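Robot Handling, Session 4: The Grip That Wasn't There
Course notes – Plirholm workshop, Beca Cadwaladr

Reading before the session: the Dunbar sheet on gripper feedback, pages 10 to 14. Bring your own fault log.

Last time we got as far as planning a pick. Today we look at my favourite fault of the whole course, the false grasp! The arm closes its fingers, the controller decides it has hold of something, and off it goes to the next step with nothing between its fingers (or with half of what it wanted, and the other half left on the table). I love this one because every part of the system is doing what it was told.

The kitchen task is a wonderful place to study it. The wrist view is the one to learn to read first. 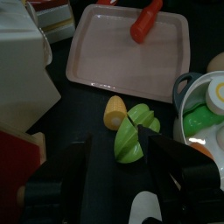
Fig. 1. Wrist view: gripper fingers either side of the green cut fruit, corn just beyond.

Look at how the fruit is made up. It has seams, so the fingers can close on one segment and miss its neighbours. It is glossy too, and a shiny rounded surface can slide out from between flat fingers as they close.

What went wrong in March

Fergus Gunn was running Gromorero, our pick-and-place program, on a set of 12 picks. On the seventh, the fingers touched a segment, the motor current rose past the threshold and the program logged "held". The segment then slipped out. The current was read once, at first contact, and never again. The arm carried on to the pot, opened over it and logged a success.

Then came the part that matters for safety. The second arm had been waiting for that success message, and it moved in while the first was still backing away. The wrists came close enough for Fergus to hit the stop. Nothing was damaged, and he kept the log, bless him – it is worth more to us than a month of clean runs. 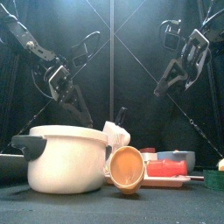

Fig. 2. Both arms over the table, left gripper just above the rim of the pot.

Think about the space over the pot when you plan for two arms. Each wrist carries a camera mount and cable as well as the gripper, and all of that needs room. A model that only knows about the fingers will happily let two wrists try to share a spot.

What we changed

Grip is now checked again 600 milliseconds after closing, and once more after the lift. Finger width is compared with the expected width of the object.
The second arm waits for the first to report its parked position. "Success" alone no longer releases it.
A failed check stops both arms and asks for a person.

For next time

Go through the Gostus log and find the line where "held" stops being true. Then write down which signal would have shown it soonest, and what the second arm should have been doing at that moment. One side of paper is plenty, and sketches are very welcome.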